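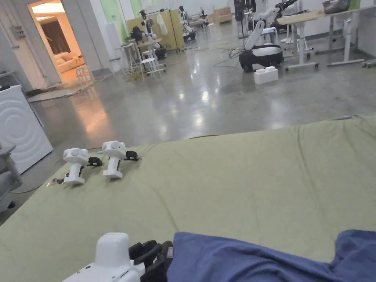 Drundbridge manual demonstration group, Denport floor
Minutes, 25 March 2025
Present: Lesego Nel (chair), Marietjie Du Plessis (minutes)

We use cookies to remember your settings. Accept | Manage

1. Episode count
Target for the cloth task stays at 200 episodes. 150 recorded, 63 passed review. Most rejects were for tracking loss at the start of an episode. Nel to rerun the alignment check on the Cele logs.

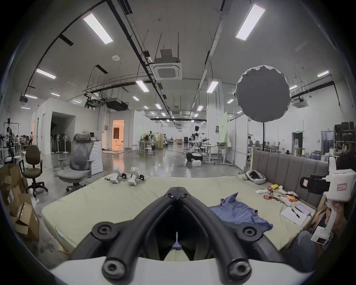

2. Item placement
Du Plessis asked for a fixed zone for items not part of the task. Review had flagged clutter in the wrist views. The notebook, phone and headset are on the same mattress as the blue cloth. Agreed: cloth task stays on the near side, other items toward the headboard.

3. Grasp rule
Corner first, then lift. No regrasp inside an episode. Episodes over 90 seconds are to be dropped.
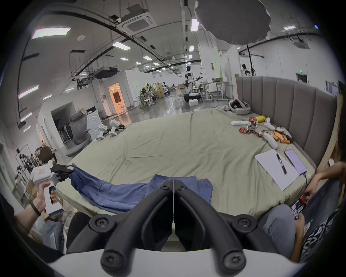 Corner of the cloth held in the gripper fingers.

4. Start pose
Gosero export needs a still period before motion. Operators will hold the gripper over the cloth until the tone. Nel prefers closed fingers at start; Du Plessis to test both and report.
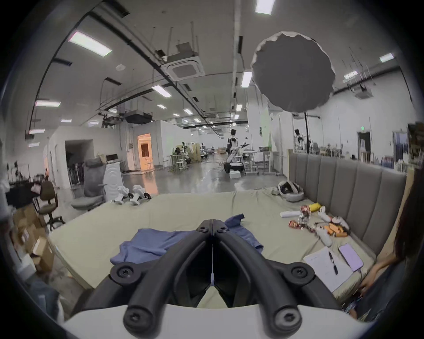
Gripper view with the blue cloth on the mattress.

5. Remote control
Comparison with teleoperated episodes moved to July.

Print this page | E-mail this page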